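Workplace safety checklist, ground floor and storage, Havar building
26/01/2024
By the safety contact, Ambrosio office

I went through the ground floor with the same list we used in December. After each point I write the result and a comment. "Open" means somebody must still do something. "Closed" means I saw it done with my own eyes.

1. Exits and walkways

1.1 Main exit door opens fully from inside. Closed.
Comment: The door was stiff in December. The hinges are now oiled and I can open it with one hand.

1.2 Side exit to the parking lot is free. Open.
Comment: Two pallets were standing outside the door, so it opened only halfway. I moved them with a colleague, but they were in the same place last time also. Please paint a yellow area on the ground and put a sign on the wall.

1.3 Walkways are at least 40 inches wide. Closed, with one remark.
Comment: I measured the walkway between the shelves and the copy room at the narrowest point. It is exactly 40. If one more cabinet comes there, we are below our own rule.

1.4 Floor covering is flat, no loose edges. Open.
Comment: The carpet near the kitchen door has a raised edge. It was taped, and the tape is already coming off. Tape is not a repair. I have asked Grasel for a price to glue the whole strip.

2. Tables and work surfaces

2.1 Tables stand firm and do not rock. Closed.
Comment: I pushed every table at the corners. One had a missing foot and I put on a new one from the box in storage.

2.2 Containers on tables are closed and kept away from the edge. Open.
Comment: Bottles should stand upright when they are not in use, also the empty ones. A bottle that lies down can roll, and then somebody steps on it. This point is on every list I have written and it is still the one with the most remarks.

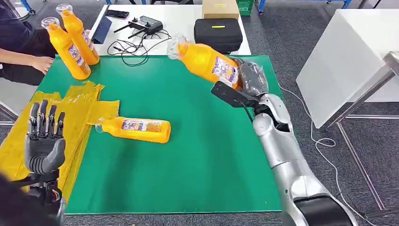
Orange bottles at the green table, one of them lying on its side.

2.3 Cleaning products have a readable label. Open.
Comment: I found four spray containers without a label in the kitchen cabinet. I do not know what is inside, so I put them in the locked box. Please do not fill them again before they are labeled. The labels are in the drawer under the sink.

3. Electrical

3.1 Extension cords are not connected one to another. Open.
Comment: Behind the printer there are two cords in a row, and the coffee machine is on the second one. The coffee machine must have its own wall outlet. I unplugged it and left a note, and I ask everybody to respect the note.

3.2 Cables do not cross the walking area. Closed.
Comment: The cable cover from Cemano is good. It is a little high for carts, so go over it slowly.

3.3 Electrical panel is free in front and the door closes. Closed.
Comment: The list inside the panel door is old. Number 17 is written as "archive," but that room is the meeting room now. I corrected it by pencil. A printed list would be better.

4. Fixings and moving parts

4.1 Screws and brackets on shelves and equipment are tight. Closed.
Comment: I checked by hand and used a screwdriver only where I felt movement. Small scratches on the surface are not a defect. A crack is a defect, and also a screw which turns without becoming tight.

4.2 Shelf load is under the limit. Open.
Comment: The limit is 200 pounds for each shelf. The lowest shelf in storage is full of paper boxes and it bends in the middle. Half of the boxes should go to the other side before the next delivery. 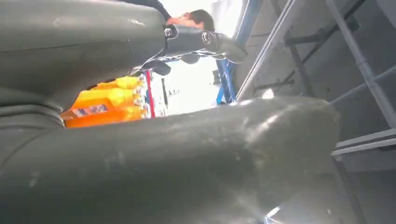 5. Fire safety and first aid

5.1 Extinguishers hang in their place, needle in the green. Closed.
Comment: The one by the stairs was hidden behind a coat rack. The coat rack is moved.

5.2 First aid kit is complete. Open.
Comment: Burn gel is missing and the small bandages are almost finished. When you take something, write it on the card. The card was empty.

5.3 Emergency lights work when the test button is pressed. Closed.
Comment: The light over the side exit needed a second press. I will test it again at the next round.

Please send me a short message when an open point is finished, so I can come and look at it.

Related items
Storage shelf limits, Havar building
How to label a refilled container
Cemano cable covers: where to place them
December checklist, ground floor
Parking lot and side exit: winter rules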